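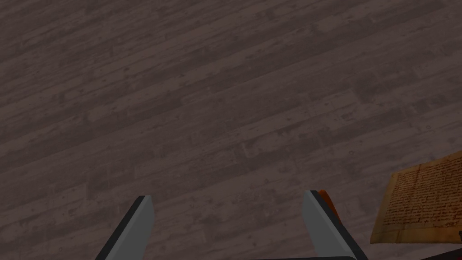
Gripper view in the simulator, fingers open, the old handwritten sheet off to the right.

Open day at the Venstead workshop: your questions

Last updated Thursday, in a hurry, will tidy later. If your question isn't on here, ask at the front desk on the day or use the form on the contact page.

When and where?

Saturday, in July. Doors 10am, last people out at 4pm. Fimthorpe, the brick building behind the old dairy, green door. Not the office on the high street, that's only post and invoices.

Do I need a ticket?

For the building, no. Walk in. For a turn on the controls, yes, a slot. Slots are free. Pick one up at the desk when you arrive, we don't take them by phone or email.

How long is a slot?

15 minutes. That includes sitting down and having the controls explained, so the driving bit is shorter than it sounds. If you're late we give it to the next person in the queue, sorry, otherwise the whole afternoon slides.

What will I see?

Mostly the simulator, called Drinau. A robot arm with a two-finger gripper, on a big screen, with a view from the hand looking down past the fingers at dark wooden boards. You steer it, or you watch someone else steer it, or you watch it run on its own. The real arm is in the back bay and gets switched on for the demonstrations.

What times are the demonstrations?

11am, 1pm and 3pm. Simulator first, then we all troop through to the back. The 1pm one is always the fullest. If you've got small children go to the 11am.

Is the simulator just a computer game?

Looks like one, bit slower. No score, no levels. It's what we use to try things before they go anywhere near the real arm. Drop something in the simulator and you press reset. Drop something in the back bay and somebody gets the dustpan.

Why is the floor so plain?

Floorboards were in the texture library and we liked them. They also help, the seams give your eye something to follow when the hand moves. A flat grey floor was horrible to drive on, people lost track of which way they were going within seconds.

What's the writing on the old parchment?

You can't read it, don't try. It's a bit of set dressing, a page of old-looking script. People do lean right in to the screen though. It makes a decent flat object to steer towards, and that's about as much as there is to say on it.

Can I pick it up with the gripper?

You can try! Flat things are very hard for two fingers. You need an edge to get under and there isn't much of one. Start with something chunkier, ask whoever's sat with you what's in reach.

How do the controls work?

Two hands. Left stick moves the arm across and back, right stick does height and twist. Trigger closes the fingers, let go and they open. There's a printed card on the desk. Left-handed people can swap the sticks round, just say.

Why does everything look tilted?

The view moves with the wrist. Twist the wrist and the boards go diagonal on screen, the floor hasn't moved, you have. Takes a minute or two to get used to. There's a button that squares the wrist up again, bottom left of the pad, the one with the tape on.

I get motion sick. Will it be a problem?

Might be. It's a screen on a desk, no headset, so better than some. But the hand view does swing when people are quick on the sticks. Sit further back, or ask for the side view, which doesn't move. Nobody will mind if you stop early.

What happens if I drive off the edge?

The boards stop somewhere and past them it's just dark. Nothing breaks. The arm only reaches so far anyway and it'll stop at its limit and go stiff on the sticks. Back off the way you came. If it really sulks, reset. 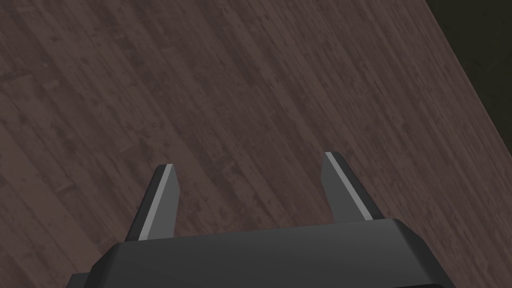 Fergal Ó Dálaigh wrote to us after the last one to say he'd spent his whole turn chasing one object and never got it off the floor, and could we please tell people to come down slower. So: come down slower. He's quite right. He also asked if he could have a second go this time, see below.

Can I have a second go?

If there are slots left after 2pm, yes. Ask at the desk. First-timers get priority until then.

What's the trick to picking things up?

Line up before you go down. Twist the wrist so the fingers sit either side of the thing, high up, where you've got room. Then straight down, no sideways. Then close. Most misses are people steering and dropping at the same time and nudging it away. Fingers wide open untill you're right over it.

How can I tell how high up I am?

From the hand view, badly. It's the thing everyone complains about. You're looking straight past the fingers and there isn't much to judge by. Use the side view for the last bit, or watch the height number on the second monitor. We've talked about adding a shadow under the fingers. Not for this open day.

Can I see it run by itself?

Yes, during the demonstrations, and on the spare screen most of the day. It gets things wrong fairly often. We leave the failures in. Please don't cheer when it misses, or do, it can't hear.

Is my turn recorded?

Not unless you say so. There's a form. If you tick yes we keep the stick movements and the simulator pictures, no camera on you, no name. If you tick no, or don't fill it in, we keep nothing and you get exactly the same turn. Under 16s need a parent to sign.

What's the recording for?

Showing the program how a person goes about it. Clumsy ones are usefull too. Don't worry about being bad at it.

Can children have a go?

Yes, on the simulator, from age 5 with an adult sat next to them. Younger than that, on a lap, adult's hands on the sticks. The back bay is different: watching only, behind the barrier, hand held please. No running in the back bay, and that goes for dads.

Can I touch the real arm?

No. Not even when it's off. There's a spare gripper on the table by the window with no motor in it, you can handle that as much as you like. Open it, close it, see how little grip there is at the tips.

How close do we get?

Other side of the yellow line, so a couple of strides. Groups of 5 at the barrier at a time, then swap over, so everybody gets a proper look.

Is it noisy?

Simulator room, no, just people. Back bay, the arm itself is quieter than you'd think but the compressor kicks in and makes everyone jump. Ear defenders on the hook, child sizes too. If loud noises are a problem, come between demonstrations, compressor's off then.

Wheelchair access?

Level in from the yard, ramp to the back bay. One simulator desk goes up and down. Accessible loo is past the kitchen. Two parking spaces by the green door kept free, tell the person on the gate.

Parking for everyone else?

Cullinane's yard across the road, they've kindly said yes again. Please don't block their roller door, they do have deliveries on a Saturday. When it's full it's full, then it's the station car park, which charges.

Dogs?

Assistance dogs, of course. Others no, cables everywhere.

Food?

Tea, squash, biscuits. Cash tin. No hot food this year, the van pulled out. Drinks stay in the kitchen, NOT on the simulator desks. We lost a keyboard.

Can I take photos?

Of the screens and the arm, yes, all you want. No flash in the back bay, it upsets the sensors. Ask before taking pictures with other people's kids in.

Can I get a copy of Drinau for home?

Not yet. It needs a fairly beefy machine and the installer is a mess. Leave your email on the sheet if you want to hear when there's a version fit to hand out. Might be a while.

I'm a teacher, can I bring a class?

Not on the open day, too crowded. We do school visits on weekdays in term time. Use the contact form, put "school" in the subject line, say how many and what age. Mornings are better.

Can I come and work with you?

Bring a CV if you like and hand it in at the desk. No jobs going right now but we do look. Work experience is one student at a time and already taken for this summer.

What if it rains?

All indoors except the queue. Bring a coat.

What if the real arm breaks down?

Happened last time, halfway through the 3pm. We carry on with the simulator and somebody takes the covers off so you can see inside, and people seemed to like that better. The sign on the back bay door will say if it's off.

Lost property?

Box under the desk. We've still got a child's blue wellie and a set of car keys from last year. Somebody must have walked home. Claim them on the day or write in.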